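The Town That Lends You a Ladder

My favorite shelf in Pretport is the third one from the floor, just inside the door of the old Weidemann hardware store. On the morning I visited it held a pasta machine, a stud finder, a croquet set with one mallet wrapped in green tape, a carpet cleaner and a telescope. You can take any of them home for 30 days. You sign a card, you carry your thing out to the car, and for a month you are a person who owns a telescope!

The Pretport Lending Room has 537 things on its list and no books at all, unless you count the manuals. I had read about places like this for years and somehow never set foot in one, and I'll admit I expected a sad closet with a waffle iron in it. I stayed until they turned off the lights.

Juwita Pasaribu runs the place. She grew up over the hill in Gamumari, where her mother had the only pressure canner on the block, and every August it went from porch to porch until somebody's tomatoes ran out. "I thought that was how canners worked," she told me. "I thought there was one per street." When she moved to Pretport as an adult and needed to drill four holes in a brick wall, she priced a hammer drill, bought it, drilled her four holes in one afternoon and put it in a closet. It was the first thing she gave the Lending Room, and it has hardly been on the shelf since.

A drill is the classic example, of course. Everybody who loves these places will tell you about the drill. What got me excited was everything else. A couple came in for a cake stand and forty matching forks. A high school student brought back a sewing machine and asked, a little shyly, if she could take it straight out again (she could, there was no one waiting). A man in paint-covered boots wanted the long level, not the short one, and had strong feelings about it that he shared with everyone in line.

And then there are the toys. I had no idea toys would be such a big part of it, but they make up the fastest-moving shelves in the room. It makes sense the minute you think about a three-year-old, who will play with one wooden garage from breakfast to bedtime for two weeks and then never look at it again. Water toys go in warm weather, puzzles go the moment it rains, and fishing games seem to go all year.

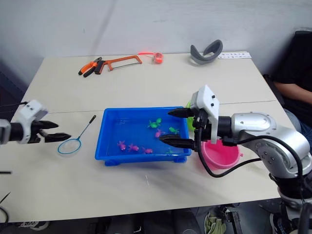

Parents swap tips at the counter the way gardeners swap seeds. One father told me his daughter cried when the marble run went back, right up to the point where she saw the xylophone. Another family has worked its way through nearly every board game on the list and is now on its second try at Sillotus, a trading game with a rule book so long that borrowers have started leaving notes inside the lid. "Skip page nine the first time," says one. Under it, in different handwriting: "Seriously, skip it."

I love those notes. They turn up everywhere once you start looking. The bread machine has one about altitude. The tent has a little drawing that shows which pole goes where, and it is a far better drawing than the one that came with the tent. The ice cream maker says only "Put the bowl in the freezer THE NIGHT BEFORE," and you can feel the disappointment behind every capital letter.

Pasaribu keeps blank cards by the counter for this. She used to type the instructions herself, but found that people trusted a neighbor's scrawl more than a neat printed sheet, and she likes that the advice keeps growing. When a card fills up she staples another one behind it. The pressure washer is on its fourth.

Last year people took things home more than 3,000 times, which is a lot of carrying in and carrying out for a room that used to sell paint. The front counter is still the Weidemann counter, with a brass yardstick set into the edge, and older customers still measure things against it out of habit. The drawers behind it, the ones that once held hinges and wing nuts, hold spare parts: blender gaskets, dice, tent pegs, an astonishing number of Allen keys. If you lose a piece, you say so and they look in the drawers. If you break something, you say that too. There's a repair evening every month, and it was the part of my visit I enjoyed most.

Repair evening starts at six. People drift in with lamps and toasters and sit down wherever there's a chair. I watched a woman take apart a hand mixer she had borrowed, burned out and felt terrible about, while the person next to her held the flashlight and talked about his knees. She had never opened a mixer in her life. By eight she had found the worn brush, ordered a new one on her phone and moved on to helping somebody with a toaster. 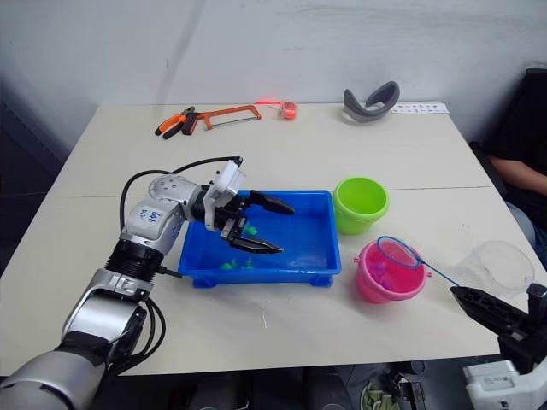 Hand tools along the back of the table, with plastic containers closer in.

Does a place like this change a town? I went in hoping to come out with a grand answer, and what I have is smaller and, to me, more fun. People in Pretport know who has a trailer hitch. They know who can thread a serger. At the bakery I heard two strangers work out that they had both borrowed the same accordion, one in January and one right after, and that neither of them could get past the first page of the beginner book. They have been practicing together since.

If you want to start one where you live, Pasaribu's advice is to begin with fewer things than you think and a longer loan than you think. A week is too short, she says. It rains, or the kids get sick, and the tiller comes back clean with an apology. Give people the whole month. Ask for a phone number, keep the rules on a single page, and turn down exercise bikes, however nicely they are offered. Gamumari is getting its own room this spring, two doors from the post office, and the first item on its list is her mother's canner.

I went home with the telescope, by the way. It's due back on the ninth, and so far we've had four clear nights and seen the rings of Saturn on two of them.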